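Home Blog Baskets & Bags Recipes About Contact

Search this blog Type and press enter

Packing lunch in the round basket

2025-08-23

I have wanted to write about my wicker basket for ages, and since we took it out to Huaranga last weekend (a lovely spot by the water, even with the wasps) I finally have my excuse. I bought it at the flea market in Tranwood back in January, when a picnic was the last thing on anyone's mind, and I paid 30 dollars for it after a bit of friendly haggling. My sister thought that was too much. I still think it was a bargain!

What I love is the braided rim, and the way the bottom is woven in rings that start at a little point in the center and keep going out and out. I can't weave a thing myself, I tried once with a kit and ended up with something like a bird's nest, so I have great respect for whoever sat down and made it.

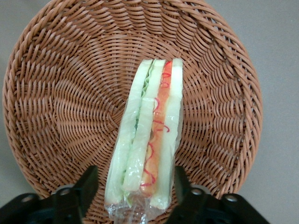

Sandwiches go in first at our house, and I wrap each one by itself in plastic. I used to use wax paper, which looks so much nicer, but the egg salad always found its way out by lunchtime. Plain white bread holds up best for me, three slices if somebody is extra hungry, and I keep the fillings on the dry side. Tomatoes travel separately in a jar!

After that come the napkins, a few plums and whatever cookies have survived the week. For cleaning I just use a soft old paintbrush to get the crumbs out of the weave, then leave the basket on the porch for an hour or so with the door open.

Related posts
Egg salad three ways
A rainy walk around Vomer
My favorite flea market finds
Plum jam for beginners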